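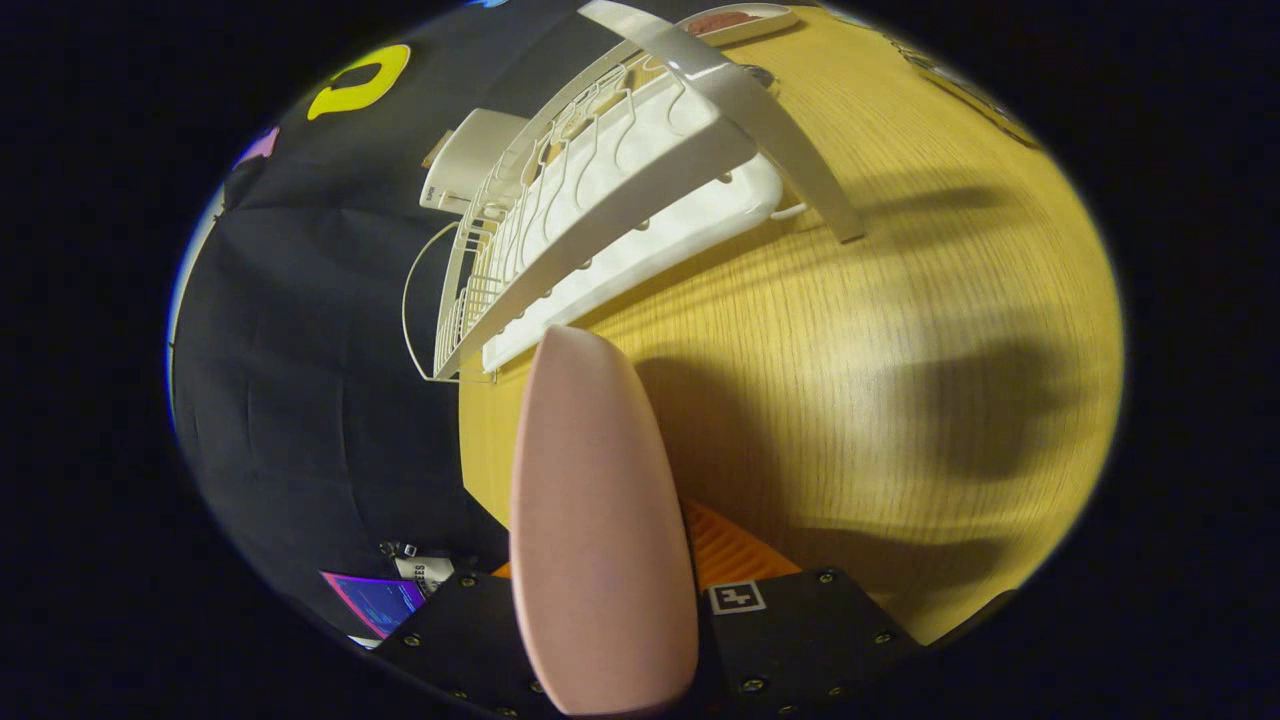 Cheguei à oficina da Lornosex com uma lista de perguntas bem arrumadinha e larguei a lista nos primeiros minutos. Minha entrevistada testa garras ali faz tempo (pediu para ficar sem nome no texto, "senão minha caixa de e-mail explode") e fala com as mãos, quase sempre com uma garra numa delas.

O assunto do dia era a comparação entre dois modelos de mão, o Strand e o Hakach. Perguntei logo qual era melhor. Ela riu. "Melhor para pegar o quê? Prato? Cabo? Saquinho plástico? Me diz o objeto que eu te digo a garra."

Então vamos de louça! O escorredor branco com arame é um dos cenários preferidos dela. "O arame é fino, o prato entra apertado entre os pinos, e a câmera olho de peixe entorta tudo. Se o dedo é rígido, ele bate no arame e você sente no punho. O dedo macio perdoa mais."

Eu queria saber do dedo rosa, claro, aquela pá comprida de ponta arredondada. É rosa por algum motivo técnico? "Era a cor que tinha no dia", ela disse. "Mas acabei gostando, porque destaca bem da madeira da mesa. Quando reviso as gravações, acho a ponta do dedo na hora."

E o marcador quadrado preto e branco em cima da placa? Ela usa para conferir a posição das peças no vídeo, e confessou que já perdeu uma tarde inteira com um deles colado torto. "Refiz 13 gravações. Treze! Hoje eu olho a etiqueta antes de olhar o café."

Passamos então às câmeras, e a conversa esquentou. Ela defende a grande-angular com unhas e dentes, mesmo com a mesa saindo abaulada daquele jeito. "Com a lente normal eu via a ponta do dedo e mais nada. Agora pego o escorredor e um bom pedaço da mesa também. A curvatura a gente corrige depois, no software. O que ficou de fora não volta." Já as sombras incomodam. Ela ainda briga com a iluminação e acha que vai brigar até maio, quando chega o suporte novo encomendado na Susstead.

Pedi números e ela foi econômica. Foram quase 200 tentativas com cada garra, trocando só os dedos e mantendo a mesma câmera. O Strand cansa menos o braço. O Hakach fecha com mais firmeza, mas o gatilho é duro e ela reclama dele sem parar. "No fim do dia eu pego o Strand. Para prato pesado, volto para o Hakach e xingo baixinho."

Antes de ir embora, pedi para experimentar. Levei uma eternidade para tirar um único prato (e bati no arame, óbvio). Ela anotou a batida na planilha, numa coluna separada, e me passou a outra garra.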